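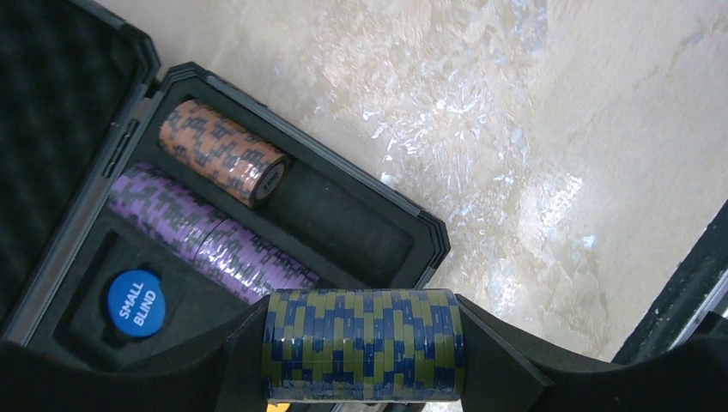
Home Manual Downloads Support
Search the manual Enter keyword Go

4. Setting up the Wurneo shot clock for basketball

1. Put the control desk on the scorer's table, not more than 40 meters from the display.
2. Connect the power cable and wait until the green lamp stays on.
3. Press MODE until you see "BB". The clock shows the factory value.
4. Hold SET and enter 600 seconds for one period. Press SET again.
5. Test the horn one time before the teams come in.

Note: The desk remembers the last 28 games. Older games are erased without a message – please copy them before.

Caution: Do not open the display when the cable is connected. The horn unit must be fixed with the Hubmann bracket, also for a short practice.

If the clock does not start, see section 7.

Related items
Cerkeck wall bracket: mounting
Gorari backboard lights: wiring
Changing the fuse
Storing the desk after the season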